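# 会議室の机、みんなどこまで片付けてる?

**1: mugicha_2**
うちの会議室、使ったあとの机がいつも散らかったままなんですよ。ケーブルとか箱とかペットボトルとか、前の人のものなのか備品なのかもわからなくて、結局みんな端に寄せて打ち合わせ始めちゃう。総務の人数が少ないので私が見ることになったんですが、ルールを作るべきか、黙って自分で片付けるべきか迷ってます。みなさんの職場はどうしてますか?

**2: tanabota89**
うちは「退室前に机の上をゼロにする」って決めてます。例外なし。最初は文句も出たけど、慣れると楽ですよ〜。迷ったものは入口横のカゴに入れて、金曜まで引き取りがなかったら総務行き。

**3: nekozeno**
ゼロは無理でしょ(笑) うちは会議室が検品場所も兼ねてるから、届いた箱を開けて中身を並べて、そのまま昼をまたぐことがしょっちゅう。全部どけろと言われたら仕事が止まる。

**4: mugicha_2**
>>3
あー、うちもまさにそれです。会議専用じゃないんですよね。奥にはカーブした長い会議机があって、そっちは黒い機器がいくつかくらいしか載ってなくてすっきりしてるんです。問題は手前の明るい色の机で、何でも置き場になってる。 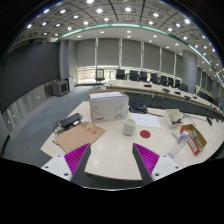
で、一番困るのがケーブル。黒と白の細いのが絡まってて、どれが何の線なのか私には判別できないんです。捨てて怒られるのも嫌だし、ほどくだけで昼休みが終わるし。あと紙の詰まった白い箱、あれも置いた人が「まだ使う」って言い続けてもうひと月。

**5: kebab_desk**
ケーブルは面ファスナーの結束バンドがいちばん。Wokellの長めのやつを使ってます。89円だったかな、安いのに全然へたらない。1本ずつ巻いて、タグに「何の線か」を書く。書けない線は誰も必要としてない線だと思ってます。

**6: nekozeno**
>>5
その理屈で捨てられたことあるんだけど。旧型プロジェクター専用の線で、買い直しに3,714円かかった。いまだに根に持ってる。

**7: kebab_desk**
>>6
それはタグ書いてなかった側の責任では……

**8: nekozeno**
いやいや、勝手に捨てた側でしょ普通。

**9: tanabota89**
まあまあ(汗) だからカゴなんですよ。捨てない、でも机には置かない。これで喧嘩がだいぶ減りました。

**10: shirokuma_soumu**
総務歴長めです。横から失礼。
机の上のものって「誰かのもの」「部屋のもの」「ごみ」が混ざってるから手が出せないんですよね。うちは最初に部屋のものだけOrhamの浅いトレーにまとめました。充電器、電源プラグ、延長コード。トレーに入っていないものは部屋のものではない、と決めるだけで、あとは私物とごみなので話が早いです。
トレーは二枚で2,553円。経費で落ちました。

**11: mugicha_2**
>>10
トレーいいですね!!それなら私の権限でもできそう。
ちなみに空き箱ってどうしてます?開けた小箱って、中身が入ったまま蓋だけ開いてたりして、ごみなのか保管なのかほんとにわからなくて。

**12: shirokuma_soumu**
>>11
中身が入っていたら保管扱いで、蓋に付箋を貼ってもらってます。部署名だけでOK。段ボールの板みたいに平たくなってるものは、その日のうちに資源ごみへ。これは迷わなくていいと思います。

**13: nekozeno**
段ボール板は下敷きに使う人がいるんだよなあ。カッター使うとき机が傷つかないように敷くの。うちはそれで何度も「俺の段ボールどこ」ってなってる。

**14: tanabota89**
>>13
カッターマット買いましょうよ!!

**15: orenji_hako**
飲み物はどうしてます?うちはコップもペットボトルも置きっぱなしが多くて、書類のそばで倒したことがあります(自分です、すみません)。それ以来、Egilssonの蓋つきタンブラー以外は会議室に持ち込み禁止になりました。やりすぎだと思うけど、やらかした本人なので何も言えない。

**16: kebab_desk**
>>15
持ち込み禁止は反対。夏場に水も飲めない会議とか地獄でしょ。蓋があればOK、退室時に持って出る、で十分。

**17: mugicha_2**
うちは飲み物禁止にしたら暴動が起きます(笑) 蓋つき推奨くらいにしておこうかな。
あと、机に貼ってある丸いシールもずっと気になってるんです。赤いの。何の目印なのか誰に聞いても知らない。剥がしていいと思います?

**18: nekozeno**
剥がすな。絶対誰かが「あれ基準だったのに」って言いに来る。

**19: shirokuma_soumu**
>>17
一週間「剥がします」と掲示して、反応がなければ剥がす、でいいと思いますよ。跡が残ったらSomardのシールはがしが使いやすかったです。目立たないところで試してからどうぞ。

**20: mugicha_2**
みなさんありがとうございます!とりあえずトレーとカゴと結束バンドから始めます。紙の箱の持ち主には日曜までに返事くださいって連絡しました。シールはもう少し様子見で。

**21: tanabota89**
カゴは大きすぎないやつにしてくださいね。大きいと、そこが第二の机になります(経験者)。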